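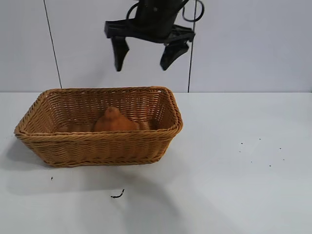

The Number 29 to Montecinos

My aunt left me her half of a boat, which would have been lovely if anyone had known where the other half was. I don't mean sawn in two (although I did ask). I mean she'd owned it with somebody, fifty-fifty, and the solicitor's letter had the name of the boat and the name of the harbour and then a sort of cough where the other owner should have been.

So I went to Montecinos in February, on the 29 bus, with a cheese roll and her old waterproof, which still had her mints in the pocket.

You have to understand that I'd never heard about any boat. This was a woman who got seasick in the bath. She worked at Pirent's, the glove shop, for most of her life, and she did the window displays, and at Christmas she sent me a pair a size too small because she'd fixed my hands in her mind at about the age of eleven and saw no reason to update them. I loved her very much. I'd have said I knew everything there was to know, and that it would fit on a postcard.

The bus took for ever. It went round every farm on that coast, and at one of them the driver got out and was gone long enough for me to finish the roll. When he came back he had a bag of leeks. Fair enough!

The harbour office was a hut with a heater in it, and a woman eating soup. I gave her the letter and she read it with the spoon still in her mouth.

"Oh, the Vudora," she said. "You'll be the niece with the little hands."

I put my hands in my pockets, I don't know why.

She took me along the wall to have a look. It was blowing hard and she talked the whole way and I caught maybe half of it. The mooring was paid up until June. The pump wanted seeing to. I wasn't to tread on the third plank, and there was something about a cat I never got to the bottom of. And then there she was, the Vudora, green and white and a good deal smaller than I'd been picturing on the bus, where I'll admit I had already got as far as a captain's hat.

"Did she take it out much?" I said.

"Out? No, no. She sat in it."

Every August, apparently. My aunt told us all she went to a guest house in the hills for her chest. She came here instead, and sat in a boat tied to a wall, with a flask, and was sick if anything big went past. And the other one sat with her.

"What other one?"

The woman looked at me quite kindly and said she had soup going cold, and gave me the key.

It was snug down there. Two bunks, two mugs, a radio with a coat hanger for an aerial. There was a tin on the shelf, Gremex throat pastilles, the big size they used to sell to choirs, and I opened it expecting screws. It was full of bus tickets. Montecinos and back, Montecinos and back, all held together with the elastic from a glove packet. I did count them, I'm afraid, sitting on the bunk with my coat on. There were 139. Some were singles, in a different colour, from a town up the coast in the other direction, and those went back 23 years and stopped.

I thought about the year they stopped. That was the Christmas she'd sent the gloves in March. My mother had been quite sharp about it on the phone.

There were gloves down there too, in the locker under the left-hand bunk. Large ones, brown, beautifully stitched, still in Pirent's tissue. I tried them on. My whole hand went into the palm and rattled about.

I'd meant to get the two o'clock bus. I'd meant to find a buyer, if I'm telling the truth, I had a fence to pay for. But the rain came on and I found the matches, and there was tea in a jar that smelled all right, and the radio gave me half a brass band if I held the hanger. A trawler came in about four and the whole boat went up and down like a hiccup.

I wasn't sick. I had one of her mints, though, to be on the safe side, and I moved over a bit on the bunk.

When I took the key back the woman asked if I wanted the name of a man who bought boats.

"What about the pump?" I said. "Who does pumps?"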